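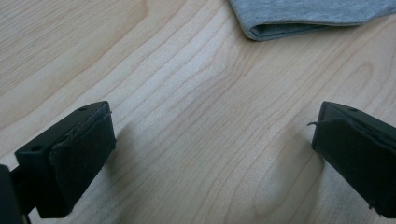
Wendt Davari folding arm: a review from the far side of the laundry pile

Print this page | E-mail this page

There are two padded fingers on the Davari, and between them they have the job of folding my washing. On the evidence of a month in my kitchen in Rivville, they would rather hold meetings about it.

The Davari is Wendt's arm for the home. It clamps to a table, costs £2,371, and is sold on the promise that it will fold, stack and "tidy light items". It arrived in November in a box I could have let out to a student. Setting up took most of an evening, largely because the manual is arranged by part number and I think by swear word.

Once it's going, it is lovely to watch for the first ten minutes. The arm drifts over, opens wide, considers the hem of a T-shirt, closes, and finds it has picked up air. Then it tries again a bit lower. Soft things are hard for it. A mug stays mug-shaped while you reach for it, but a T-shirt has no settled opinion about where its edges are, and a hem lying flat on a table gives a gripper very little to pinch.

I kept a tally, being the sort of person who buys this sort of thing. Of 61 T-shirts, it folded 24 to a standard I'd put in a drawer. The rest I'd call rolled, or bunched, or in one case worn by the arm. Its best time for a single shirt was just under four minutes. Mine is nine seconds and I wasn't trying.

Tea towels went better. Flat, square, no sleeves. Pillowcases were fine if I laid them out first, at which point I had done the hard half and might as well have carried on. It won't go near fitted sheets, and there we agree.

The finger pads deserve a word. They're dark and slightly fuzzy and they grip cotton well, far better than the bare plastic would. They also fray. A loose thread on a pad is a small thing until it hooks on a jumper. Spares come from Wendt's depot in Bendholm and took two weeks.

So can a machine do the chores yet? This one can do part of one chore, slowly, on a clear table, with me standing next to it. I can see it earning its keep in a workshop where the same cloth turns up in the same spot all day. My laundry has never turned up in the same spot twice.

Good: quiet, gentle with cotton, patient beyond reason.
Bad: price, speed, sleeves.
Verdict: two stars out of five. I've kept it for the tea towels.

634 shares | 24 comments

Contact us | Copyright | Back to top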